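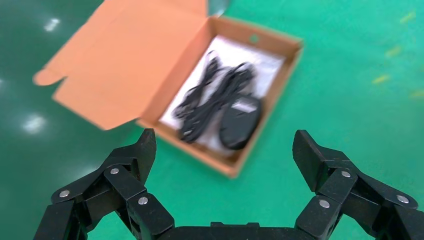 報道関係各位

12月
共同工房Brundia

会員制共同工房Brundia、双腕ロボットによる小箱梱包ステーション「Su」の製作状況を公開
会員有志が工房内で組み立て、図面と作業記録も順次公開へ

ロストヴィル(Rostville)の会員制共同工房Brundia(ブルンディア)は、会員有志が製作を進めている卓上小物向けの梱包ステーション「Su」(スー)について、製作の現状と今後の予定をお知らせします。Suは2本のロボットアームを使い、ふた付きの段ボール箱にマウスやケーブルなどの小物を出し入れする装置です。12月中は毎週木曜日の夜に、工房内の作業区画で製作の様子を一般の方にもご覧いただけます。

■ 製作の背景

Brundiaには現在78名の会員が在籍しています。木工、電子工作、自転車の整備、縫製と分野はさまざまですが、部品や完成品を小箱に詰めて送る作業はどの分野の会員にもあります。工房の受付では会員同士の貸し出し品も扱っており、マウス、延長コード、測定器のリード線といった小物が、箱に入った状態で毎日のように棚から出ていき、戻ってきます。

戻ってきた箱を開け、中身が揃っているかを見て、ケーブルを束ね直し、説明書を敷いて元に戻す。一箱あたりの手間はわずかでも、貸し出しの多い週には受付の机に未処理の箱が積み上がります。工房の運営を担当するLai-ching Chowが春の会員集会でこの話を持ち出し、電子工作の会員が中心となって、ロボットアームで扱えるかどうかを調べ始めました。

製作メンバーは5名です。全体の取りまとめと制御ソフトウェアをYen-ting Chung、ハンドまわりの機械設計をTzu-hsuan Fang、配線と電源をPak-hei Kong、作業データの整理をPo-yen Tsao、試験用の箱と中身の準備をLai-ching Chowが受け持っています。全員が別に仕事を持っており、作業は平日の夜と週末に行っています。

■ 装置の概要

Suは、左右2本のアーム、各アームの先に付けるハンド、作業面となる緑色のマット、複数のカメラで構成されています。アーム本体は市販品を使用し、取り付け金具、ケーブルの固定方法、作業マット、制御ソフトウェアの一部を会員が製作しました。

ハンドについては、これまでに複数の形式を試しています。平行に開閉する形式のものと、リンク機構で指が動く形式のものがあり、それぞれに得意な品物が異なります。平行開閉のハンドは薄い物や小さな札の付いた物をつまむ作業に向き、リンク機構の指は大きく開くため、箱の縁や丸みのある物に対して余裕を持って近づけます。現時点ではどちらかに統一せず、取り付け金具の側で交換時間を短くする方針をとっています。

取り付け金具は板材から切り出した後、工房のフライス盤で穴位置を仕上げています。初期の金具は穴の余裕が足りず、ハンドを付け直すたびに先端の向きがわずかに変わりました。位置決めのピンを加えた現在の版では、交換後の再調整は短い確認動作だけで済むようになっています。

手元の様子を捉えるカメラは、手首付近に載せた小型のものと、作業者の目の高さに近い位置から全体を見下ろすものを併用します。手首のカメラは指先と対象物の位置関係を見るために使い、全体のカメラは左右の腕の干渉や箱の向きを確かめるために使います。手首のカメラは対象に近づくほどピントが甘くなる傾向があり、レンズの選定は続いています。

■ 試験に使う箱と中身

試験用の箱には、受付の貸し出し品で実際に使っているものと同じ形の段ボール箱を選びました。ふたが本体とつながっていて、耳を折り込んで閉じる、いわゆるメール便型の箱です。供給は近隣の包装資材店Sirgate(サーゲート)にお願いしており、傷んだ箱は試験のたびに入れ替えています。

箱の中身は、有線マウスと束ねたケーブルを基本の組み合わせとしました。硬い物と柔らかい物が同じ箱に入り、しかもマウスの側からもコードが伸びるため、置き方によっては互いに絡みます。マウスだけであれば早い段階でつかめるようになりましたが、コードが隅に引っかかった状態から持ち上げる動作には時間がかかりました。

箱の底に敷く紙も扱いにくい要素のひとつです。平らに収まっているときは問題になりませんが、折り目が浮くと、ハンドの先が紙の端をすくってしまうことがあります。製作メンバーは指先を下ろす角度を変え、紙に触れた場合には一度戻ってからやり直す手順を組み込みました。

ふたの開閉も試験項目に含まれています。段ボールのふたは、新しい箱では元の位置に戻ろうとし、何度も使った箱では倒れたまま動きません。同じ型番の箱でも振る舞いが変わるため、使用回数の異なる箱を混ぜて並べ、どの状態でも作業に入れるようにすることを目標にしています。

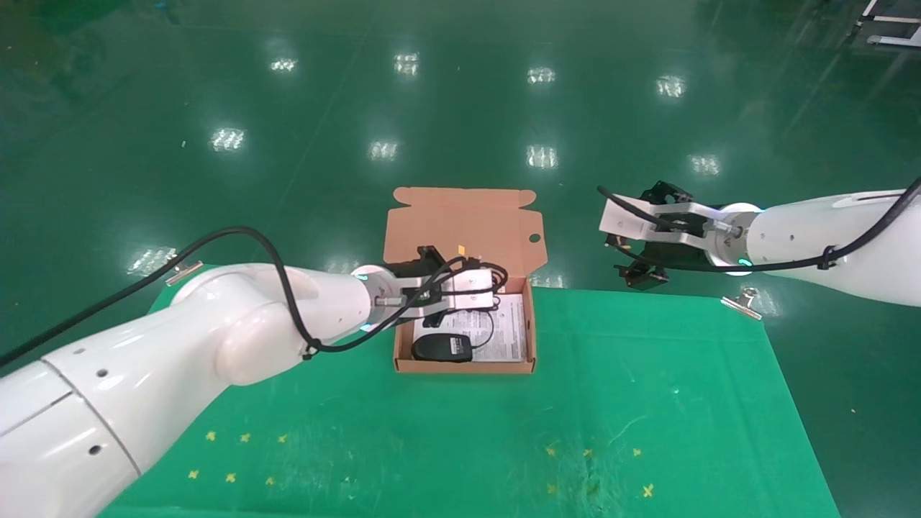

作業面のマットには黄色い小さな十字の印を付けてあります。箱を置く位置の目安と、カメラの位置を合わせ直すときの基準を兼ねたもので、印の位置は図面にも記載します。マットの角はバインダークリップで留めています。両面テープで貼る案もありましたが、張り直しに手間がかかるため、いまの形に落ち着きました。しわは少し残ります。印の間隔を測るときはいったん外し、定規を当てて確認しています。

ケーブルの取り回しには、予定より長い期間を要しました。ハンドにつながる線はアームの外側を通しており、肘が曲がるときに引っ張られ、伸びるときには余ります。余った分が手首のまわりで輪になり、ハンドの下に回り込むこともありました。Pak-hei Kongは結束バンドとクリップの位置を少しずつ移し、引きつれの少ない固定位置を探しています。配線担当の作業記録には、固定位置の変更だけで何ページにもわたる記入があります。

■ 操作と記録の方法

Suの動作は、人が操作して手本を示す段階と、その記録をもとに装置が自分で動く段階に分かれています。手本を示す段階では、操作者が左右の腕を同時に動かし、箱を開ける、中身を持ち上げる、戻す、ふたを閉じるという一連の作業を行います。カメラの映像と各関節の角度は同時に保存されます。

これまでに保存した手本は109回分です。途中で箱が動いてしまった回、ケーブルを落とした回も削除せず、何が起きたかを書き添えて残しています。記録の整理を担当するPo-yen Tsaoは、次のように述べています。

「最初は、うまくいった回だけを残すつもりでした。後で見返すと、落としてから拾い直すまでの動きのほうが参考になる場面が多く、今は全部残しています。名前の付け方を途中で変えたので、古い記録の整理がまだ終わっていません」

操作者によって動かし方に癖があることも分かってきました。片方の腕で箱を押さえてからもう片方を入れる人もいれば、両腕をほぼ同時に近づける人もいます。現在は手順書に腕を入れる順番を書き、新しく操作に加わる会員にはまずその通りに動かしてもらっています。慣れた会員は手順書から外れてもよいことになっていますが、その場合は記録の備考欄に書き残します。

■ 現在の到達点

マウスの取り出しと、平らな状態の箱底へ戻す動作は、操作者が付いた状態で安定して行えます。自動での動作は取り出しのみを試しており、箱の向きが大きくずれたときには停止して人を呼ぶ設定です。束ねたケーブルの取り出しは束の形に左右されるため、結束の方法ごとに結果を分けて集計しています。

ふたを閉じる動作は、まだ人の手を借りています。耳を差し込むところまで両腕で進めることはできますが、最後の押し込みで箱本体が歪む例が続いており、ハンドの当て方を見直しているところです。紙の敷き直しは今回の試作では対象から外しました。

処理の速さは、受付で人が行う場合に及びません。Suは受付の人員を置き換えるものではなく、閉館後に溜まった箱の中身を確認し、翌朝の作業を減らす使い方を想定しています。

取りまとめのYen-ting Chungのコメントは以下の通りです。

「アームが届いたときは、ひと月もあれば箱詰めまでできると考えていました。実際には、ケーブルを留める位置とマットの印だけでその期間が過ぎました。工房には板を切れる人も、縫える人も、箱に詳しい人もいるので、困ったときにすぐ隣の机へ相談に行けるのは助かっています。マットの端の始末は縫製の会員に見てもらう予定です」

機械設計のTzu-hsuan Fangは、ハンドについて次のように話しています。

「指先の面をもう少し柔らかくしたいと考えています。箱の縁を挟むと跡が残り、同じ箱を何度も使えません。ゴムの板を貼る、樹脂で覆う、指先ごと作り直すという案があり、材料の切れ端が手に入ったものから試しています。金具の図面は、穴の寸法を直した版を公開します。以前の版を見て切り出した方は、ピンの穴だけ開け直してください」

■ 安全への配慮

Suを動かす間は、操作者のほかにもう1名が停止スイッチを持って立ち会います。作業区画の床には物を置かず、見学者は通路側からご覧いただきます。アームの速度は見学時間中に限り、通常の試験より低く抑えています。会員であっても、装置の講習を受けていない方は区画内に入れません。

ハンドの交換、ケーブルの固定、マットの張り直しは、電源を切った状態で行います。停止スイッチの点検は作業開始前に毎回行い、結果を区画入口の用紙に記入しています。

見学中の撮影は可能です。ただし、フラッシュと照明の使用はご遠慮ください。工房の床は光沢のある塗装仕上げで天井灯が映り込みやすく、光の条件が変わるとカメラの記録に影響が出ます。

■ 図面と作業記録の公開

製作メンバーは、取り付け金具の図面、マットの印の配置図、配線の固定位置、操作の手順書を、工房のウェブサイトで順次公開します。個人や他の工房が同様の装置を組む際に、自由に参照・改変していただけます。改変した図面を配布する場合は、元の版の番号を添えてください。

手本の映像記録については、会話や人の姿が入っていないことを確認したものから公開します。確認作業は手作業で進めており、公開の時期は決まり次第お知らせします。制御ソフトウェアは、設定を工房の環境から切り離す作業が済んだ後に公開する予定です。

■ 見学について

場所:共同工房Brundia 作業区画(ロストヴィル)
日時:12月中の毎週木曜日、午後7時から午後9時まで
費用:無料
申し込み:不要。混み合う場合は順番にご案内します。
持ち物:特にありません。区画の近くまで来られる方は、つま先の覆われた靴でお越しください。

見学時間中は、操作者が手本の記録を取る作業をご覧いただきます。調整の進み具合によっては、ハンドの交換や配線の作業のみとなる日もあります。装置の操作体験は今回は実施しません。

学校や団体での見学をご希望の場合は、人数と希望の曜日を添えて受付までご相談ください。製作メンバーの都合により、平日の昼間はお受けできないことがあります。

■ 箱と小物の提供のお願い

試験に使う段ボール箱と小物を募集しています。箱はふたが本体とつながった浅型のもので、使用済みでも構いません。宛名が残っている場合は、はがすか塗りつぶしてからお持ちください。小物は有線マウス、充電ケーブル、小型の電源アダプターなど、片手で持てる大きさのものを受け付けています。動作しないものでも試験には使えます。電池を内蔵した製品と、破損して尖った部分のある品物はお断りしています。

お預かりした品物は返却いたしません。試験を終えたものは工房内で部品として使うか、ロストヴィルの回収区分に従って処分します。

■ 今後の予定

年明けからは、ケーブルの束を形の違いによらず取り出すことと、ふたを閉じる動作の改善に取り組みます。その後、受付の貸し出し棚から実際に戻ってきた箱を使い、閉館後の時間帯に人の立ち会いのもとで試験運用を始める計画です。試験運用の結果は会員集会で報告し、その内容を工房のウェブサイトにも掲載します。

貸し出し品を扱うLai-ching Chowは、試験運用について次のように述べています。

「受付としては、箱の中に何が入っていたかの一覧が翌朝できていれば、それだけで十分に役立ちます。詰め直しまでは急がなくてよいと伝えてあります。ケーブルの束ね方は会員ごとに違いますので、返却のときの束ね方を決める貼り紙も併せて作っています」

■ 共同工房Brundiaについて

Brundiaは、ロストヴィルで活動する会員制の共同工房です。木工機械、金属加工機、電子工作用の机、縫製用のミシンを備え、会員は開館時間内に自由に利用できます。機械ごとに講習を設けており、初めての方も講習の後に利用を始められます。工具と小物の貸し出しは会員のみを対象としています。

本件に関するお問い合わせ
共同工房Brundia 受付 広報担当:Lai-ching Chow
取材をご希望の方は、媒体名、希望の曜日、撮影の有無を明記のうえ、工房ウェブサイトの問い合わせ欄からご連絡ください。製作メンバーへの取材は、平日午後6時以降にお受けしています。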